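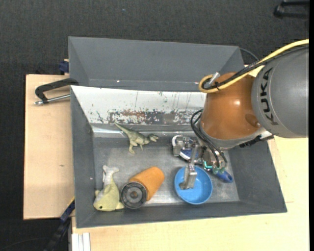 Bench notebook, May

Last updated: May, 4:15 pm

Dye vat trials, continued from the Gramstead batch

Vat 4 restarted this morning. Kai-wen had left it covered and the surface had a decent coppery skin when I lifted the lid, but the liquor underneath was too blue. Wanted yellow-green. Added a second spoon of fructose and a little lime, stirred slowly down one side, lid back on. Checked again before lunch and the color was where it should be.

Temp at restart 46 C. Let it drift down after that, no heat.

Wool used: the Jarkel two-ply, scoured yesterday. Small skeins, tied loosely in three places. Viorica says the last lot had white marks under the ties, and she is right, I pulled out the old skeins and looked. Figure-eight ties from now on. Redid all the ones that were already wound.

Dips:
Skein A, one dip, five minutes. Pale, a bit gray.
Skein B, three dips, five minutes each, ten minutes airing between. Good mid blue, even.
Skein C, six dips, same timing. Dark, but it rubs off on a white cloth. Rinse water still blue after the fourth change.
Skein D, six dips, two minutes each, longer airing. Nearly as dark as C and much less rubbing.

So short dips for the dark shades. Will repeat D before I believe it. I may have squeezed it out better than C.

Herent powder against our usual: not a fair test yet. The jar from Herent had clumped and I had to grind it with warm water and marbles for a long time. Mingxuan thinks the clumps take up weight in moisture and that we should dry a sample first and weigh it again. Weighed out 306 g as it came and put it on the warm shelf. Reweigh tomorrow.

Madder pot: Stavros ran this one. Kept it under a simmer for two hours, then it got away from him and went brown. The skein is a brick color. Kastriot likes it and wants it for the border sample, so it is labeled and in the drawer with the rest. Recipe card marked "overheated" so we don't lose it.

Page 247 of the old book has the alum amounts for the heavy skeins. Copy these out, the book is falling apart.

To do
- reweigh Herent sample
- repeat D, two skeins this time
- order pH strips, down to the last few
- ask Ivanov if the undyed singles are still in stock
- wash the rubber gloves inside out, they smell

Vat 4 fed a little bran at closing. Lid on, blanket round it.

Print this page | E-mail this page

Contact | Copyright, all rights reserved | Back to top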